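Baravgate players' circle - club news

December 2019

Quick one this time, sorry, I'm writing this between shifts and the kettle's on.

Sukport first. The co-op campaign is still going and we're through the marsh levels at last. Took us three evenings. The problem was the toll bridge, where the eel boss comes up on the left and everybody runs right, straight into the nets. Vasanthi Dissanayake worked out that if one player stands on the broken cart and doesn't move, the eel goes for the cart every time. The other three can then hit the tail. Tail first, then gills. Don't bother with the head, it takes next to no damage there until the second phase.

Kit for the eel: fire lamp, the hooked spear if you have it, two lots of marsh bread. Heavy armour is a waste, you sink. If you're short of coin the spear is 900 at the ferryman but 800 if you've already done his brother's errand, so do the errand. It's the one with the geese. Annoying but short.

Second phase it pulls the bridge down. Get off at the north end. Not the south!! Debashish Seneviratne went south twice and we all had to start agian.

High scores. Shahnaz Dewan has the best run on the time trial, 144 seconds, which beats her own from April. Gadisa Alemneh top of the fishing table with 1,175 points and says there's more to be had in the reed beds after dark, use worm bait, keep the lamp off. Anwara Mridha has finished the whole map on hard and would like somebody to play the harbour missions with her. Level doesn't matter. Bring rope.

Wornero is next. Voted on, done, no more emails please. It's slower than Sukport and there's a lot more talking to villagers, but the bosses are good and you can swap weapons in the middle of a fight, which half of you have been moaning about for months. Start as the smith or the drover. The monk is lovely later on but dies to everything in the first chapter, wolves, bees, the lot. Save your blue stones. All of them. There's a gate in chapter two that eats them and you can't go back to the quarry once the snow comes.

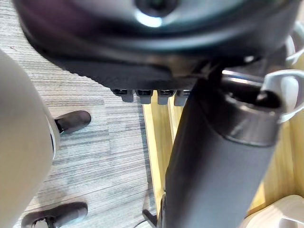 Wornero's first proper boss is the shell beast in the quarry, and it's the one new players get stuck on. Hard on top, so arrows just bounce and you've wasted a quiver. Go low. Think of that glossy near-black curve with the soft fabric lip under it and the four little grey tabs hanging in a row: smooth above, all the fiddly bits underneath. Same idea with the beast. Roll in when it rears, hit the belly, roll out before it drops. You get time for two hits with the hammer or four with the knife. Three with the hammer is greedy and it will flatten you. When it starts to hum get behind the ore wagon and stay there till the dust clears. Drops are random but the shell plate is worth keeping, the smith turns it into a sheild that lasts you well into chapter three.

Paul, for those asking, is the name of the mule. You can rename him. Please feed him before the pass or he sits down and the timer keeps running.

New sign-ups, tell Vasanthi which character you want so we don't get four smiths again. Saves should be copied over before you update, the last patch ate two of mine. Spare controllers back in the box when you're finished, leads wrapped.

Harbour mission people, see Anwara.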